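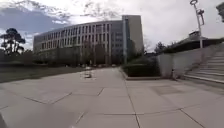
Marcelino reckons the meme tracker is counting the same joke over and over, and that we've been congratulating ourselves on a spike that was mostly one picture of a film star's toddler with different captions. He put this in the channel at breakfast time, before I'd even opened the sheet. Annoyingly, I think he's right.

Jun 13, 2024 – posted by Noreen Arain

So, today's job was going back over the Prestia batch. For anyone picking this up cold: Prestia is the pile of posts we pulled after the cast of Plakisetti was announced, when half the internet decided the lead's little brother was the real star. 183 posts in the pile. I'd tagged them by hand over two evenings (never again) and got what looked like a lovely wide spread of jokes.

Re-sorted them by the wording of the caption with the names stripped out, and the spread fell to bits. 90 of them are the same gag, the one where the brother is "already packing for the premiere". Some have a laughing face on the end, some are in a different font, one has been translated and translated back so that he is "folding himself for the first show", which I liked so much I've stuck it on the wall.

What I changed:

Caption match now ignores names, emoji and anything after a hashtag. Ran it twice, same result both times, good.

Reposts by fan accounts get their own column. I'd been lumping them in with the gossip pages and they don't behave the same at all – the fan accounts post late and keep going for days, the gossip pages do it once and move on to somebody's airport outfit.

Left the screenshots of screenshots alone for now. Ernum can't read the text on most of them. It turned "sibling goals" into "sailing goats" and I lost a good ten minutes giggling at that, so it can wait.

Bit of an argument with myself over the wedding jokes. There are 6 that only make sense if you saw the Gál interview, where she dodged the question about the engagement and talked about soup for ages. Are they casting memes or wedding memes? I've put them under both with a question mark. Marcelino, if you hate that, move them, but please write down where they went! In November we had that whole folder of award show reactions go walkabout and I still don't know which version the chart came from.

Old chart is wrong, then. Haven't deleted it, just put OLD in the name. The new one is much duller: one big lump, a long thin tail, and a small bump where the trailer came out. I'd like to see if the trailer bump is new jokes or just the packing one getting a second wind. My money's on packing.

Still to do: redo the dates on the early posts (some are in American order, grr), ask Marcelino for his list of gossip pages, check whether the "folding himself" one got shared anywhere else or if I'm the only fan.

Filed under: Celebrity Buzz, Memes, Notebook

Recent entries
Ernum vs. curly fonts, round two
Gál and the soup interview: first pass
Why the award show folder has two charts
Plakisetti casting news, what we kept and what we binned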